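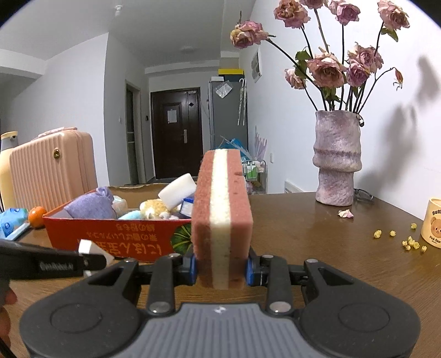 Bench diary: the blue pads, second evening

Posted in January by the author of this diary, filed under Grippers

I said I would give the Fukitz pads a fair run before complaining about them, so I gave them one more evening. The Naltinetti salesman's sheet calls them "universal." I have yet to meet a fingertip that deserved that word, and I have a drawer full of them.

Setup was the kitchen-table one again. Hand-held grippers, no arm, everything tipped into the red fruit box and then picked out one thing at a time. I know people who test on machined blocks with a scale printed on the side. Fine, but I don't own machined blocks, and neither does anyone who is supposed to end up with one of these in their home. I own sponges and mandarins.

The layered sponge is the one I keep coming back to. Pink and scratchy on the outside, cream foam in the middle, and it's a nasty little object to hold well. The scratchy faces give you all the grip you could want, so every pad ever sold looks wonderful on it. The trouble is the foam. Squeeze and it gives, and you can't tell from the handle whether you have a firm hold or are just flattening the middle. With my old rubber tips I could at least feel it through the trigger. With the blue ones it all goes vague past half closed.

Did 40 picks on the sponge before I got bored. Kept 39. The one I lost, I lost on the turn, holding it on end. That sounds good until you remember that the old tips kept 37 out of 40 last month, with me more tired and the linkage in need of tightening. Two sponges. For what the pads cost, I want more than two sponges.

The knitted ball was worse, as expected. Yarn slides over itself, so the pads held the outside and the ball rolled inside its own skin. I didn't keep score, I was annoyed. The plush was easy, plush is always easy, and I wish people would stop putting it in demo videos. The white eraser sponge I like as a test, because it's light and stiff enough to show a bad angle at once. Come in crooked and it kicks up at one end. It kicked up a lot. I am willing to say that was me.

Mandarin: no complaints. Held it softly and put it back down where I wanted. If they sold these as mandarin pads I would write them a nice letter.

A note on the finger linkage while I remember. The Hafstein people swear by long thin fingers with the cutouts because they weigh less. Sure. They also flex sideways when the thing you are holding is taller than it is wide, and I can't separate how much of my trouble is pad and how much is finger. To do this properly I would have to put both sets of pads on both sets of fingers and go through the whole box each time. I have been saying that since the fall.

Bekton's newsletter came this morning, claiming a life of 712 hours for a pad that looks a lot like this one. Doing what? Holding what? It doesn't say. I could get 712 hours out of a clothespin if you let me choose what it holds — and I would choose a sock.

Tomorrow, if there is time after supper: the lavender pouch again, slower. It folds up between the tips and I want to know whether closing at half speed helps. My guess is no. Then back to the rubber tips for one session on the same objects in the same order, so that I'm not comparing tonight with a memory.

Must also buy screws. The short ones.

Comments (3)

padfoot_fan
I've had the same pads for a while and they got noticeably better after I wiped them down with alcohol. Did you clean yours out of the packet? Mine had some kind of film on them.

reply from the author
I did not. I'll try it, but I reserve the right to grumble that a new pad should arrive ready to use.

lowtorque
39 against 37 on one sponge is noise. Run it again and you could get the opposite. Otherwise agree about plush!!

This site uses cookies to remember your preferences. By continuing to browse you agree to our use of cookies. Accept | Settings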